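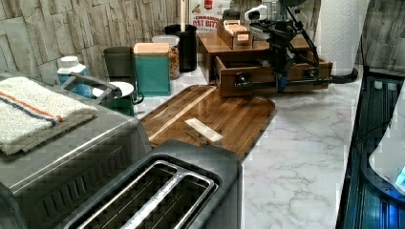
검정 2구 토스터, 왼쪽은 스테인리스 오븐토스터

토스터·오븐토스터 청소, 20분 안에 끝내기

최종 수정: 11/03/2019
인쇄하기 | 이메일로 보내기

급한 분들 위해 짧게 씁니다. 빵가루 타는 냄새 나면 이미 늦은 거예요. 바로 시작.

준비물
- 마른 행주 하나, 젖은 행주 하나
- 안 쓰는 칫솔이나 마른 붓
- 베이킹소다, 주방세제
- 신문지 (깔개용)

1. 코드부터 뽑기
당연한 얘긴데 꼭 까먹음. 방금 썼으면 완전히 식을 때까지 대기. 그동안 싱크대에 신문지 깔아 두세요.

2. 토스터 빵가루
받침 빼서 털기. 받침이 없는 모델이면 뒤집어서 살살 흔듭니다. 세게 치지 마세요, 열선 나가요. 남은 건 붓으로 위에서 아래로. 포크나 칼은 절대 금지. 물도 안 됨. 받침만 따로 미지근한 물에 세제 풀어 닦고 바싹 말려서 다시 끼움.
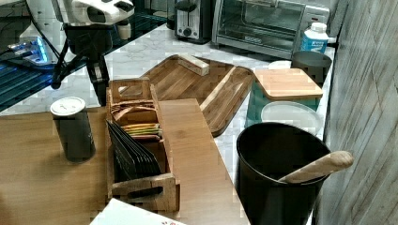 조리대 안쪽 토스터와 유리문 오븐토스터, 앞에는 줄무늬 대나무 쟁반

3. 오븐토스터 안쪽
석쇠랑 팬은 꺼내서 따뜻한 물에 불리기. 코팅 팬은 철수세미 쓰지 말것. 바닥 가루는 마른 붓으로 쓸어내고, 기름때는 젖은 행주에 세제 한 방울. 열선은 건드리지 않아요. 열선에 뭐가 눌어붙었으면 설명서 확인이 먼저.

4. 유리문
제일 귀찮은 데. 베이킹소다에 물 조금, 치약 정도 되기로. 펴 바르고 딴 일 하다가 와서 닦으면 됩니다. 누렇게 굳은 건 두번 해야 돼요. 경첩 쪽으로 흘러들어가지 않게 조금씩만. 마지막은 마른 행주로 하얀 자국 없어질 때까지.

5. 겉면
스테인리스는 결 방향으로. 반대로 문지르면 잔기스 납니다. 손잡이, 다이얼 둘레는 칫솔. 다이얼에 세제 직접 뿌리지 마세요, 행주에 묻혀서.

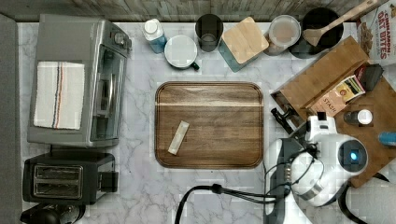
오븐토스터 위에 접어 걸친 흰 행주, 빨강·파랑 줄무늬

6. 제자리에 놓기 전에
기기 위에 걸쳐 둔 행주는 켜기 전에 무조건 치우기. 종이타월, 비닐봉지도 마찬가지. 벽이랑 간격은 설명서에 적힌 만큼 띄우고요. 코드가 뜨거운 면에 닿는지도 한번 봐 주세요.

7. 빈 채로 한 번 돌리기
다 말랐으면 200도에서 몇 분. 창문 열고. 세제 냄새 남아 있으면 여기서 빠집니다. 연기가 계속 나면 끄고 코드 뽑고, 식은 다음에 바닥 다시 확인.

얼마나 자주?
빵가루는 일주일에 한 번, 안쪽 기름때는 한 달에 한 번이면 충분. 치즈 올려 굽는 집은 더 자주 해야 되요. 저는 10월에 한 번 건너뛰었다가 유리문만 36분 닦았습니다. 커피 머신 물때는 방법이 달라서 다음 글에.

글: 살마 라드완

문의: 앤드콤 살림노트 편집부 | © 2019 앤드콤 | 맨 위로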